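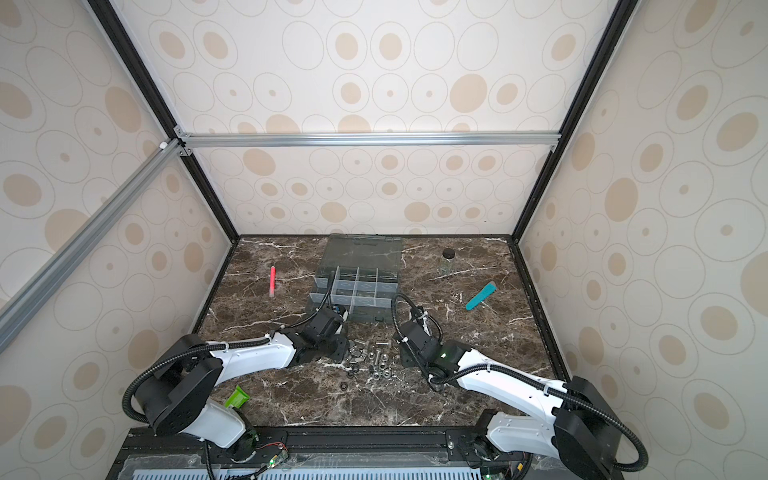 2022-03-18, still no sourdough

Day six of the starter and it smells like a gym bag with ambitions. Žofie Charvát gave it to me in a jam jar and told me it was a descendant of her grandmother's, which puts a lot of pressure on a person who has killed mint. I fed it at seven. It did nothing. I fed it again at noon, out of spite.

Read 383 comments on a bread forum over lunch. Half of them say rye flour, the other half say anyone who uses rye flour should be kept away from ovens. A man in Flestthorpe keeps his in bed with him. I closed the laptop and ate crackers.

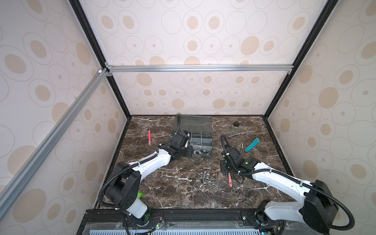
Marble tabletop, oval wallpaper.

Kamil Matoušek came by after work to return my ladder and stayed to give his opinion. His opinion is that I should buy bread. The bakery on the corner, Krajčí, sells a perfectly good loaf and has the sense to close at two so you value it. I said it was about the process. He looked in the jar and asked what the process was.

Then he helped himself to soup, two bowls, and told me a long story about his knee.
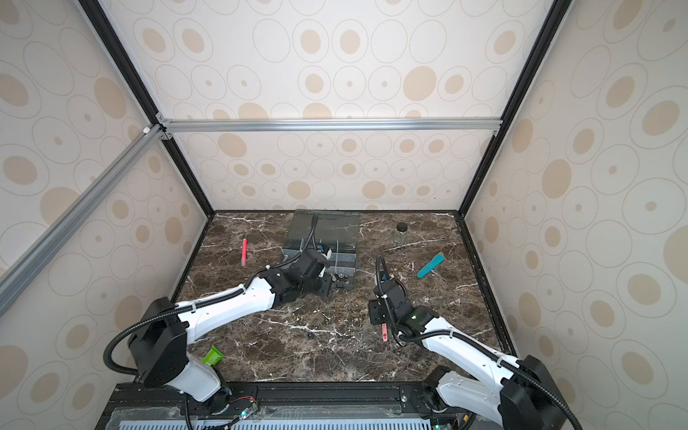
After he left I moved the starter to the top of the fridge, where the warm air is supposed to collect. What collects there in my kitchen is mostly takeout menus and one glove. I put a rubber band around the jar at the level of the dough, as instructed, and checked it every ten minutes until bedtime. The rubber band has not moved. Neither has anything else.

Mom called. She thinks the tap water is killing it. She also thinks the tap water is why my cousin moved to Oregon.
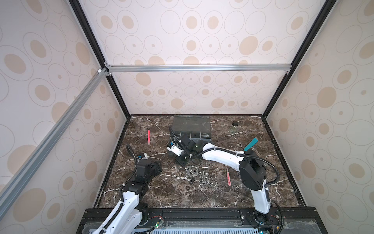

Circles and more circles on the walls.

11:40 p.m. Two bubbles, possibly three. Texted Žofie. She wrote back "ok" and went to sleep. Out of flour, must get more tomorrow, and butter.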